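Nine weeks to go and I still can't run for a bus

So I've signed up for the Dolbridge 20, which is twenty miles of towpath, farm track and one truly horrible hill, and it's in September, and I am writing this with a bag of frozen sweetcorn on my left knee. I blame Atieno Makokha. She sent me the entry link at half past ten at night when I was full of curry and goodwill, and by the time I'd thought about it I had a confirmation email and race number 161.

For anyone new here, I'm not a runner. I played netball at school (goal keeper, lots of standing about) and I did a couch-to-something plan a few years back that ended with me very much on the couch. What I do have is a running club two streets away, the Talton Plodders, who meet outside the library and are far nicer than anyone in that much lycra has a right to be.

Last week was my first proper long one with them. Nine miles! Out along the canal, over the lock, round the back of the garden centre and home by the main road. Upendo Mwaipopo led our group, and she has this way of chatting to you the whole time so that you don't notice you're going uphill until you try to answer her. I got as far as "my sister's kitchen is" and then had to stop and hold on to a gate. She just jogged on the spot and told me about her tomatoes until I'd got my breath back.

The middle bit was lovely though. There was a heron on the far bank, and a man on a narrowboat frying bacon with all his windows open, which felt cruel at mile five. I'd brought jelly babies in a sandwich bag and they'd melted into one big jelly person, so we tore bits off and passed it down the line like a very odd picnic.

I've been asked about shoes. I went to the shop in Kombo and let them film my feet on the treadmill, and they told me I roll inwards, and then they told me the price and I rolled outwards, straight through the door. I went back on the Saturday. They're bright yellow and half a size bigger than my normal ones, and my toenails are very grateful.
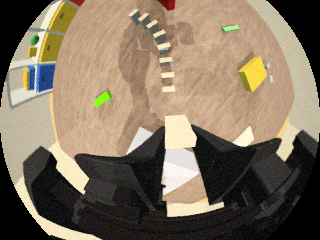
My big problem is pacing. I set off like I've left the oven on, every single time, and then I spend the last two miles being overtaken by people with pushchairs. Upendo's advice is to think of the whole run as one line and not spend everything on the first bit of it. I rather like that. Eight domino-like blocks standing in a curve across a brown wooden table, that's how I'm trying to see my long runs now, a block for each stretch, and I'm not allowed to fret about the last one while I'm still at the first. I tried it on Sunday round the reservoir and got to block six before I started bargaining with myself, so there's work to do.

This week it's two short ones, a hill session (pray for me) and then eleven miles with the club if the knee behaves. Atieno says she's coming too. She also says she's been training in secret, and I don't believe a word of it, as she was eating a sausage roll at the time.

If you've got a trick for getting up hills without making that noise, put it in the comments, please. And does anyone know how to wash melted jelly baby out of a running belt?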